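# Keeping a club robot bench usable: workshop tips

Nobuhle Mabuza and I run the after-school robotics club at Bainbridge, and every April we rewrite this page for the new crew. Most of it is housekeeping. The robots behave fine. It's the teenagers who leave screws in the carpet.

**Dust first.** Black tops show every crumb of filament. Wipe with a barely damp microfibre cloth, never a paper towel, and do the front edge last or you'll do it twice.

**Park the toolbox on the left.** It was on the right for a whole term and got kicked about 400 times. Lids latched, please, even if you're "coming right back".

**Leave slack in the cables.** A cable pulled tight at the wrist will work loose in the middle of your best run -- always in front of a parent. Give it a generous loop and check that nothing snags at full reach.
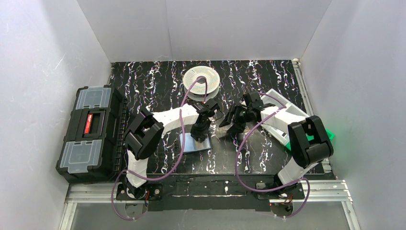 *Left arm over the blue-tinted plate, purple cables looped the way we like them.*

**Practise with something flat.** Team Wostix insisted on starting with a ball and spent two meetings under the tables. A flat plate stays where you put it. Clean fingerprints off with glasses cleaner.

**Check the base screws.** Snug, then stop. Team Lendo has stripped three so far and would like it known that one was already like that.

**Label your stuff.** Masking tape and a marker will do. Unlabelled parts go in the Risell bin at pack-up, and you're welcome to go digging in there, but bring a flashlight.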